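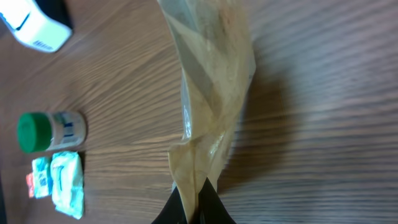
Which gripper should I use for thin plastic bags?
Use the Gummont two-finger gripper with the soft pads, and close it slowly. In our comparison it kept hold of bags more often than the Helelstead suction cup.

Print this page | E-mail this page

# Draltunholm bag and packet set

Maintained by Selvaraj Gunawardena. Version of July 2021.

## What is inside

The set has 200 recordings of one arm which picks up light household things from a table: plastic bags, small packets, wrappers and small containers with a cap. Bags are the main subject, because they gave us the most trouble. A bag changes its shape each time you touch it, and the wrist camera sees it differently from one moment to the next.

Each recording is one folder. You find there:

- wrist/ : pictures from the small camera near the fingers
- joints.csv : positions of the arm and the opening of the fingers
- note.txt : gripper, controller, and a short remark by the operator

## Grippers and controllers

We tried 3 set-ups:

1. Gummont two fingers, hard tips, Miah controller
2. Gummont two fingers, soft pads, Miah controller
3. Helelstead suction cup, Miah controller

The hard tips are good for containers, but a thin bag can slip out when the arm turns. With the soft pads this happened less. The suction cup is very quick on flat packets. On crumpled film it loses air, and I could not find a setting which helps.

Of the 200 recordings, 87 were made with the soft pads. Please keep this in mind if you train on the whole set, the shares are not equal.

## Known problems

- In 17 recordings the clock of the camera is late against the joints. They are listed in late.txt. I did not repair them.
- A bag held close to the camera can hide a big part of the table. Do not use these pictures to judge where the other things lie.
- Shiny film gives bright spots. Some depth programs take them for holes.
- The table surface is out of focus in places.
- The remarks in note.txt were written quickly and the spelling is mixed.

## How to load

Unpack the archive and run load.py with the folder name. The file settings.txt must stay in the top folder, otherwise the finger opening is read in the wrong unit.

## Use

Free for study and teaching. If you publish something, please name the set and the version.

Print this page | E-mail this page

Comments (3)

tomasz_k
Is the finger opening measured between the pads or between the metal parts?

S. Gunawardena
Between the pads. For the hard tips, between the tips. I will add this to settings.txt.

renske
We see the same with suction on bread bags. Thanks for leaving the failed picks in.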